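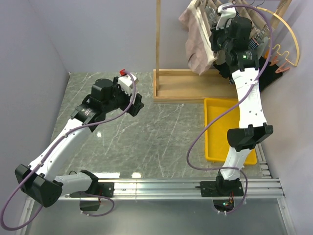
Two robot arms mounted on a rail at the edge of a marble-patterned tabletop.

Ikholm College opens applications for the Farach Scholarships

IKHOLM – Students who are the first in their family to attend college can now apply for the Farach Scholarships at Ikholm College. The college will give 16 scholarships for the coming academic year, which is the largest number since the program has started.

Each scholarship covers the full tuition for two semesters. In addition, every student receives 300 dollars per semester for books and other study materials. The scholarships are open to students of all departments, both for those who are already enrolled and for those who will begin their studies in the fall.

"My parents did not have the possibility to study, and when I came to college I did not know even which questions I should ask," said Zawadi Muriithi, director of student support at Ikholm College. "I would like that our students feel from the first week that this place is also for them."

The program was founded with a gift from the Farach family, who have lived in the region for three generations. In its first year it supported four students. Last year the college received more than 300 applications, and the Koech Foundation has now joined as a second donor. With this new support the college was able to raise the number of places and to add a mentoring part, in which each student is matched with a teacher or a graduate from the same field.

Mentors and students will meet one time per month during the academic year. The meetings can be held on campus or by telephone, according to the wish of the student.
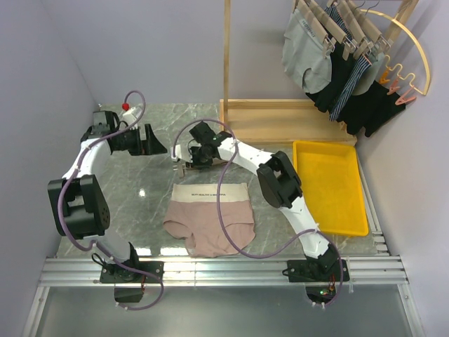
Two robot arms along a rail, with a purple tube running along the left arm.

Samira Chidiac received the scholarship two years ago and is now finishing her degree in nursing. Before this she worked evenings in a bakery in Poment and took the bus to her classes in the morning.

"With the scholarship I could reduce my working hours and sleep like a normal person," said Chidiac. "My grades became better already in the first semester. Now I am going to be a mentor myself, and I am a little nervous for it, but very happy."

To apply, students must send a completed form, a copy of their latest school or college record and a personal letter of no more than 500 words. The letter can be about any subject that is important for the student. Letters of recommendation are welcome but not required.

Applications are accepted until the end of September. The selected students will be informed by e-mail and invited with their families to a dinner in the main hall of the college.

An information evening for applicants and parents will take place at the Poment campus, with start at 6 p.m. Entrance is free and registration is not necessary. Forms are available at the student support office, Room 9, and on the website of the college.

Media contact:
Press Office, Ikholm College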